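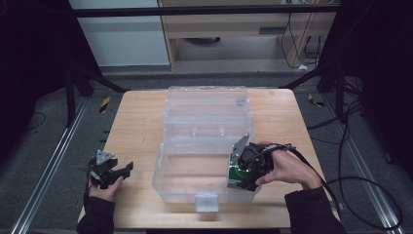 My sister thinks I should just buy the buttons new and stop driving to Dulville for them. Cheaper, she says, and they'd all match. She's said it twice now and she's not wrong about the matching.

But ok. The button thing. A few of you asked after the last post so quick update before I have to get dinner going.

Went to the flea market in Dulville again, 14th June, got there late, parking was a mess. The lady with the sewing tables was still there, thank goodness. Came home with a bag of about 200, mostly shirt buttons, a few big coat ones, some brass with anchors on. Paid too much for the anchors. Don't care.

The cardigan — still not done. Green wool, the one from Nghiêm (the little yarn place next to the pharmacy, go, they're so nice). Needs seven buttons down the front and I have six of the ones I want. Six! Dark brown, four holes, slightly dished. I have been through every bag in the house. The seventh is in the world somwhere, just not in my house.

Options:
Move the buttonholes. No. I am not ripping out that band again.
Put an odd one at the very bottom. Maybe. Most people never look down there.
Order new from Olleto. They have a brown that's close but it's shiny and the shipping is silly for one card.

Leaning odd one at the bottom.

Sorting is going slowly. I tried by color first and that was a mistake, everything is sort of white. By size works better. Two holes and four holes apart, shanks on their own. I do a handful while the rice cooks. Washed the first lot in a bowl with dish soap and then dried them on a towel, and don't do the leather ones like I did, they went stiff and horrible. Lost two that way.

Someone asked about thread. I use the heavy Vulia one, the 500 yard spool, it lasts forever and doesn't fray when you pull it thru four layers. For coats I double it. Wrap the shank a few times under the button or it'll sit too tight and pucker. My grandmother used a matchstick on top as a spacer, I use a toothpick — same idea, slide it out before you wrap.

Next up is the gray coat, which has been missing its top button since last October and I have been holding it shut with a scarf all this time. Might use an anchor. Might be too much, with anchors. Will post when it's on.

Oh and if anybody has one brown four-hole, slightly dished, please look in your tins. I'll pay the postage.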